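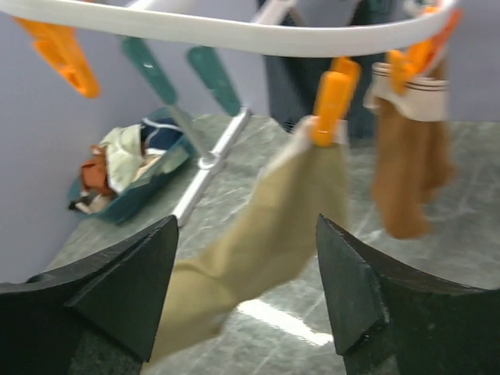
Tobias Szabo说，他家用了整整一瓶，阴天晾在屋里的袜子该潮还是潮，他想知道瓶身上那句“快干一半”是在什么样的屋子里量出来的。

“快干一半”，比谁快？Abernathy公布Grurken室内晾干助剂家庭试用结果，要求Hivia公开测试条件

新闻稿，可即时发布

哈莱蒂茨（Haletitz）消息——家用纺织品测试机构Abernathy今日公布对Grurken的家庭试用结果。Grurken是Hivia公司推出的漂洗助剂，包装称衣物在室内晾干的时间可缩短一半，并且“告别阴干味”。在哈莱蒂茨68户家庭为期9周的试用中，Abernathy没有发现足以支持第一项说法的证据。第二项说法的结果较为复杂，下文另述。

Abernathy同时致函Hivia，请对方公开得出“一半”这一数字时所用的布料、室温、相对湿度、通风情况和脱水转速。截至发稿，Hivia的答复是一份两页的产品介绍，内容与其网站上的文字基本相同。其中有一张柱状图，纵轴没有单位。

“我们并不急着下结论说它完全没用。”试用项目负责人Shoshana Mahmoud表示，“可是一瓶东西卖得比普通柔顺剂贵出一大截，印在最显眼位置的数字却查不到出处，消费者凭什么要先相信、再掏钱？举证的责任应该在卖的人那边。”

一个没有写完的比较

说某样东西能让衣服干得快一半，前提是有一个对照。对照可以是同一批衣服只用清水漂洗，可以是用了普通柔顺剂，也可以是没有经过脱水、拧一把就挂起来。三种对照之间差别很大。柔顺剂会影响部分棉织物的吸水表现，拿它作对照，和拿清水作对照，得到的往往是两回事。至于没有脱水的衣服，随便什么处理都能显得很快。

Hivia的瓶身没有写明用的是哪一种。产品介绍里出现了“与常规洗涤相比”的字样，而“常规”在全文中没有定义。

测试环境同样关键。室内晾衣快慢，主要看布料里还剩多少水、空气还能装多少水、空气动不动。实验室如果开着除湿设备和风扇，薄布挂上去很快就干，这时无论加不加助剂，数字都会好看。哈莱蒂茨的冬季恰好相反，窗户关着，浴室和卧室共用一点点暖气，衣架挤在走廊里。一个在干燥房间里测得的百分比，能不能搬到这样的走廊，Abernathy持怀疑态度，这也是启动试用的原因。

试用是怎么做的

参加的家庭按各自平时的习惯洗衣、脱水、晾晒，不要求换洗衣机，也不要求改动晾衣的位置。每户收到两种外观一致的瓶子，一种装有Grurken，另一种装有加了相近香精的水。参加者不知道哪一瓶是哪一种，负责整理记录的工作人员在汇总完成之前也不知道。两种瓶子按周轮换。

每次晾晒，参加者在挂起和收下时各称一次重量，并记下时间和室内湿度计的读数。衣物分为三类分别记录：薄上衣、毛巾、袜子。把袜子单列一类是参加者自己提出来的，理由很朴素，大家抱怨最多的就是它。袜口的罗纹和袜跟加厚的地方干得慢，袜筒早已摸不出潮气，脚跟那里还是凉的。

试用结束时，Abernathy共收到3,000条有效晾晒记录。缺了称重数据的记录没有计入，参加者中途打开过烘干机的记录也没有计入。

结果

薄上衣一类，使用Grurken与使用对照液的晾干时间看不出稳定的差别。有的家庭快一些，有的家庭慢一些，方向不一致，幅度也落在同一户人家自己前后两周的波动之内。

毛巾一类，情况相同。部分参加者在备注里写道，用了其中一瓶之后毛巾手感偏滑、擦身不吸水，拆封后核对，两种瓶子都有人这样写。Abernathy认为这一点目前说明不了什么，不打算拿来批评产品。

袜子一类，使用Grurken的记录平均略快，但远远不到一半。Abernathy对这个差别也保持谨慎。袜子的厚薄和纤维成分在各户之间相差很大，有人洗的是薄棉袜，有人洗的是登山用的羊毛混纺袜，而试用没有统一发放袜子。若要确认这个差别是否存在，需要用同一款袜子在受控条件下重做一遍。

关于气味，参加者在收衣服时按“没有异味”“说不准”“有阴干味”三档打分。使用Grurken时，选“没有异味”的比例确实高于对照液。看起来对Hivia有利，不过有一个问题需要先说清楚：Grurken原液的香味比对照液浓，尽管配制时已尽量调到接近。香味盖住了异味，还是产生异味的原因减少了，从打分表里分不出来。要分清这两件事，得做微生物取样，本次试用没有做。

影响比助剂大得多的因素

记录里有几项差别倒是相当清楚，虽然没有一项能装进瓶子里卖。

脱水转速选得高的家庭，衣物挂起时明显更轻，晾干时间也明显更短，三类衣物都是如此。把衣架从墙边挪到房间中央、衣物之间留出空隙的家庭，结果次之。开窗的效果要看当天外面的天气，雨天开窗有时反而让湿度计读数上升，因此“多通风”这句老话也不能闭着眼睛照搬。

晾挂的方式也有影响，但没有网上说的那样神。有参加者坚持袜子要夹袜口，也有参加者坚持要夹袜尖，双方在交流会上争得相当认真。从记录看，两种夹法的差别小到不值得为此吵架。夹得太密则确实会拖慢，尤其是把两只袜子叠在一起夹的时候。 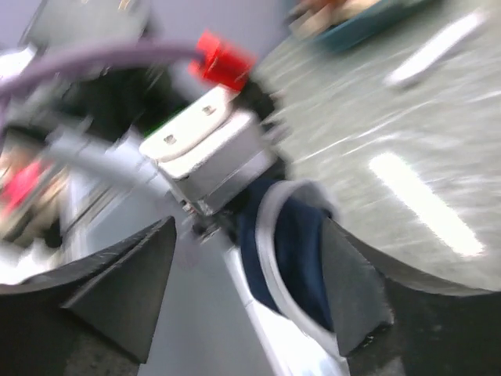

那么，家里已经买了Grurken的人还应不应该继续用？

如果喜欢它的香味，皮肤也没有不适，可以按瓶身用量用完，但不必指望衣服因此提前收下来；要是购买的唯一理由是“快干一半”，建议保留小票，向销售方询问能否退货。

Abernathy没有发现试用期间有因使用该产品而损坏衣物的记录。有敏感肤质婴幼儿的家庭没有纳入本次试用，因此Abernathy不就这一人群作任何判断。

对行业的要求

Mahmoud指出，Grurken并非孤例。近来货架上与室内晾晒有关的产品越来越多，凝珠、喷雾、挂片都有，宣传语也越来越像体育成绩，动辄快多少、强多少。“我读这些包装的时候总在找那行小字。”她说，“有的小字写着‘实验室数据，实际效果因环境而异’，等于说前面那个大数字跟你家没什么关系。有的连小字都省了。”

Abernathy请Hivia以及其他销售同类产品的企业做到以下几点：凡在包装正面使用百分比或倍数的，应在同一面写明对照物；测试时的温度、湿度、通风和脱水条件应能在企业网站上免费查到，不应以“商业机密”为由拒绝，配方可以保密，房间里有多潮没有什么好保密的；宣称去除异味的，应说明依据是人的嗅觉评分还是微生物检测。

Hivia在产品介绍中提到曾委托“独立第三方”进行测试，没有给出该机构的名称。Abernathy已再次去信询问，并表示愿意在Hivia提供完整测试方法后，按同样的方法免费复测一次，结果无论对谁有利都会全文公布。Hivia尚未回应这一提议。

试用本身的局限

Abernathy也希望媒体在引用时注意以下几点。参加家庭全部住在哈莱蒂茨，以公寓为主，带院子的住户偏少。记录由参加者自行填写，厨房秤的精度参差不齐，Abernathy在试用开始前逐一做过校准，但途中是否有人换过秤，只能相信他们的说法。晾干的判定标准是连续两次称重不再变化，对于晚上睡觉前挂起、早晨才去称的衣物，真正干透的时刻无从得知，这部分记录在分析时单独处理，剔除之后结论没有改变。

还有一点，愿意为一项洗衣试用每天称袜子的人，多半比一般人更在意晾衣服这件事。他们的屋子未必能代表所有人的屋子。Abernathy不会把这次的结果说成适用于任何地方、任何季节。

后续安排

完整报告、空白记录表和去除个人信息后的原始数据可向Abernathy索取，不收费用。7月将启动夏季部分的试用，重点放在潮湿闷热天气下的气味问题，届时会加入微生物取样，袜子也会统一发放，颜色由参加者自选。报名仍限哈莱蒂茨居民，上一轮的参加者可以再次报名，但需要归还湿度计。

Abernathy的试用经费来自会员会费，不接受所测产品的生产商或其竞争对手赞助。试用所用的Grurken由工作人员在普通商店自费购买，Hivia事先不知情。

编者注

“室内晾干”在本稿中指不使用烘干机和带加热功能的晾衣架。使用电风扇的记录予以保留，并在原始数据中标出。

文中“阴干味”沿用Hivia包装上的用词，不代表Abernathy认可其为规范术语。

采访Shoshana Mahmoud请与Abernathy新闻联络处预约，上午9时起有人接听。需要引用试用数据的媒体，请注明对照液为加香清水，勿简写为“普通柔顺剂”。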